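Beltmont open day, two-arm cells – anyone else go?

tolliver_k
Posted August 12, 2021

Went to the open day at Beltmont this morning. I signed up back in March and had mostly forgotten about it. The drive was longer than I planned and I missed the welcome talk, so if somebody caught it, please fill in what I missed.

The main hall had the palletizing line from Foncombe, which most of the crowd was watching. I spent nearly all my time at the tabletop stations in the back room. Gorazd Đorđević was running those and he took questions the whole time, which I appreciated. No slides, no sales pitch.

The job they were working on was small item handling with two arms. Earbuds, charging case, that sort of thing. He said they have 4,000 recorded attempts so far and want a lot more before they trust any of the numbers.

mudflap77
Did they let you drive it or was it look only?

tolliver_k
Look only in the morning. There was a signup sheet for the afternoon but it was full when I got there.

Pictures from the back room, case first, then the cell and the small stuff. I put the case one at the top because it was the part I liked best.

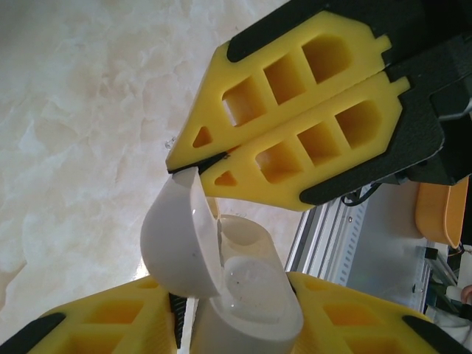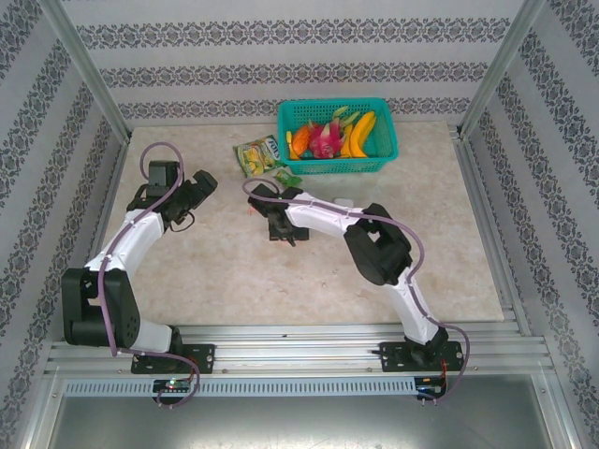
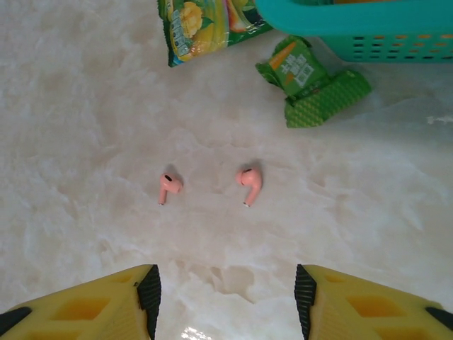 Stojanovska asked from the back of the group why they bother with two arms when a cheap fixture would hold the case still for one. Gorazd's answer was that a fixture only works for the case it was made for, and they want to change the object whenever they feel like it. I thought that was fair. A few people near me didn't.

mudflap77
I'm with the question. We run small parts all day with one arm and a nest. Swap the nest, takes 2 minutes. A second arm is twice the wiring and twice the stuff to go wrong. And you have to keep them from hitting each other.

hexkey_dana
Depends what you're making. If you run the same part for a year then sure, nest it. We get short runs and I have a shelf full of nests I will never use again. I would have liked to hear more on cost. Did anybody give a price for the pair?

tolliver_k
I asked. He said $900 in printed and machined parts for the grippers and mounts, with the arms on top of that, and he wouldn't give me a figure for the arms. The fingers are yellow plastic with cutouts in them and a black ribbed pad on the inside. I asked how long the pads last and he said they swap them when somebody notices a problem. Not much of a maintenance plan.

renwick_auto
I was there too, afternoon group. It's slower than people here are probably imagining. I would not put it anywhere near a production line. The guy from Magalhães standing next to me said the same thing and left early for the palletizer.

hexkey_dana
Slow compared to what? It's a research setup. Nobody said it was going on a line.

renwick_auto
The flyer said "ready for light assembly." That's what I'm comparing it to.

hexkey_dana
Didn't see the flyer. OK, that is a stretch.

tolliver_k
I have the flyer here and it does say that. To be fair to Gorazd, he never said it out loud, and when somebody brought it up he said the flyer came from the front office.

One thing I forgot. Those cells have patterned wallpaper on three sides, dark scrollwork on white. I meant to ask if it was for the cameras or if they just had a roll of it, and then the group moved on.

mudflap77
Probably so the policy doesn't get used to a plain background. We had vision trouble for weeks after somebody painted a wall in our shop. Old Gulletti camera, threw a fault every time the sun came around. Different problem but same idea.

renwick_auto
Somebody in my group asked about the wallpaper and was told they change it from cell to cell. I didn't catch the reason, the compressor kicked on.

ilir_s
Ilir Stojanovska here, I asked the fixture question. I still think he ducked it a little. He could hold the case with one simple clamp that adjusts and keep the second arm for something harder. But I talked to him after and he was straight with me about what doesn't work yet, mainly anything shiny. I'd go again.

tolliver_k
Good question either way. Did he say when the next one is?

ilir_s
No date. He said to watch the mailing list. They cap the back room at 7 people per group next time, so sign up early.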